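Zetdale Home Forum > Surfaces and Finishes > Brown matte tabletop, oil or hard wax?

kamadis_jo
Posted in February
I'm picking a finish for a big worktable in the back room. The top is bare beech, 2 inches thick, and I want it dark brown with no shine. My last table had a gloss coat and I got tired of the glare from the window every afternoon. The color I'm after is close to this:
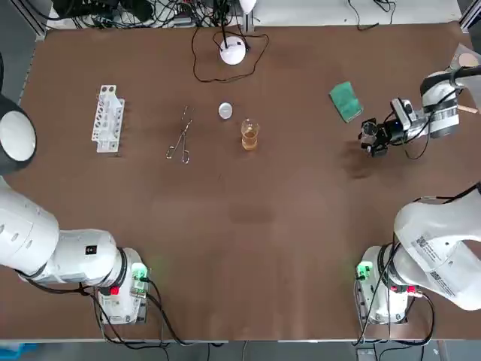
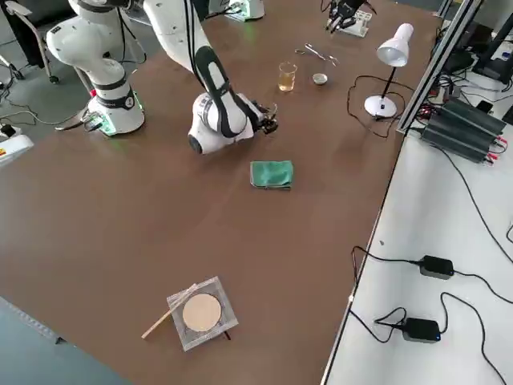 Brown and matte in both, the second one more of a chocolate.

My question is whether to stain first and put hard wax oil over it, or buy the oil already tinted. The table gets used for sewing, seed trays and some glue work. I have 300 grit paper and a sander already.

Clem Bolger
Tinted oil. Stain under hard wax oil can work, but the stain fills the grain and the oil has less to hold on to. I did a desk that way and it wore through to pale wood where my wrists sit.

Also, put the 300 away for now. Stop at 120 or 150 before the first coat. If you polish beech too fine, the color won't take and you end up with a weak tan.

hotent77
I disagree on the stain. Water-based stain, left overnight, then two thin coats of clear oil. Mine is 7 years old and the only bad spot is where someone left a wet plant pot. Tinted oil on beech goes blotchy no matter what you do.

Clem Bolger
Blotchy if you put it on thick. Wipe it back after ten minutes and it evens out.

hotent77
I wiped it back. It was still blotchy. Beech is like that.

bright_side_up
Has anyone asked about the glue work? Oil finishes and glue don't get along. White glue will peel off a waxed top, but super glue takes the color with it. I'd use a matte water-based poly over stain and be done. It's harder to patch later but you won't need to patch it much.

kamadis_jo
Mostly white glue, super glue now and then. I could keep a mat down for that. I'm not keen on poly because the last one was poly and once it scratched I had to strip the whole thing.

bright_side_up
Fair enough. Then a mat.

Clem Bolger
One thing on dark matte tops – they show chalk, flour and skin marks more than a mid brown does. If you cut fabric with tailor's chalk you will be wiping it down all the time. Go one shade lighter than you think you want.

rowhouse_pat
Seconding the lighter shade. Mine is nearly black and I can see every crumb on it.

hotent77
Whichever way you go, do a test on the underside first, not on a scrap. Scraps never match the top. And coat both faces or a wide board will cup.

kamadis_jo
I didn't know about coating both faces, thanks. I'll do two test patches underneath, tinted oil on one and stain plus clear on the other, and leave them for a week. The table is 16 inches from the radiator, so I should probably move it too.

rowhouse_pat
Yes, move it before you do anything else. Let the wood settle for a few weeks and then sand.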